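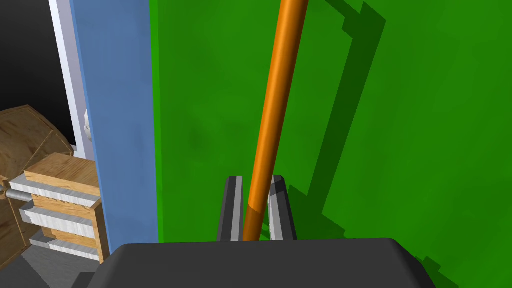
How long does a kitchen hire booking run?

The standard session is nine hours, starting when you sign in at the front desk. Setting up and cleaning both count towards it. Shorter sessions are available on weeknights at the Vermeulen Street kitchen only.

Who can book?
Anyone making food to sell or give away: market stallholders, caterers, sporting clubs, jam makers. You need a current food business registration with your local council and a certificate of currency for public liability. Upload both when you create your account. Applications are usually approved within a couple of business days.

Do I need my own Food Safety Supervisor?
That depends on what you make and which council you are registered with. Check with them before your first booking. We can't give advice on it and our staff can't act as your supervisor.

What does it cost?
A standard session is $166 including GST, power, gas and water. Rubbish removal is included up to two wheelie bins. Regular hirers can buy a block of ten sessions for $1600, valid for a year from the date of purchase.

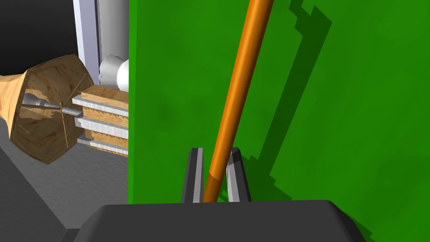
Close-up of an orange rod.

Can I leave stock between sessions?
Yes, if you rent a shelf. Dry storage and coolroom shelves are charged by the month and must be labelled with your business name and the date. Freezer space at Reketti Lane is full at present. Email us to go on the waiting list.

What equipment is supplied?
Both kitchens have a six-burner cooktop, combi oven, planetary mixer, stick blender and trolleys. Bring your own knives, containers, tea towels and gloves. The Zorna dough sheeter at Reketti Lane is booked separately and you must do the short induction first.

Can I bring my own appliances?
Yes, as long as they are tested and tagged. Deep fryers are not allowed in either kitchen. 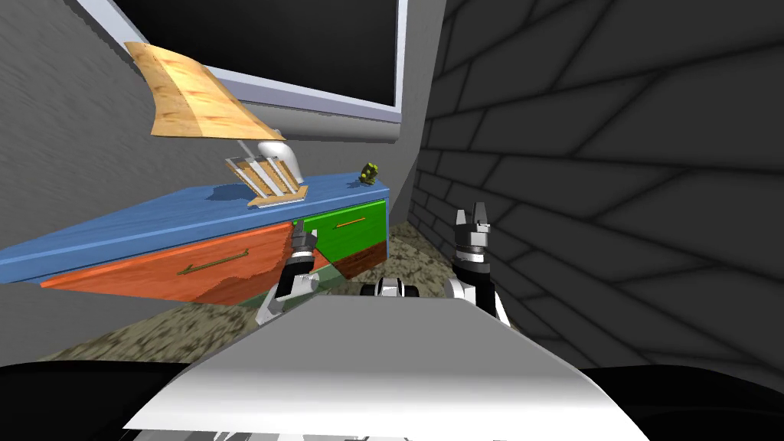 Blue countertop and white curved tap in a kitchen corner.

How should I leave the kitchen?
Benches wiped down and sanitised, floor swept and mopped, grease trap basket emptied, bins taken out to the yard. The checklist is inside the pantry door. If we have to clean after you, the cost comes out of your bond.

What if I need to cancel?
Give us 14 days' notice for a full refund. After that we can move your booking once, subject to availability. No-shows are charged in full.

Are you open over the public holidays?
Holiday hours for both kitchens go up on the Varkum bookings page on 24th March. Existing bookings stand unless we have emailed you.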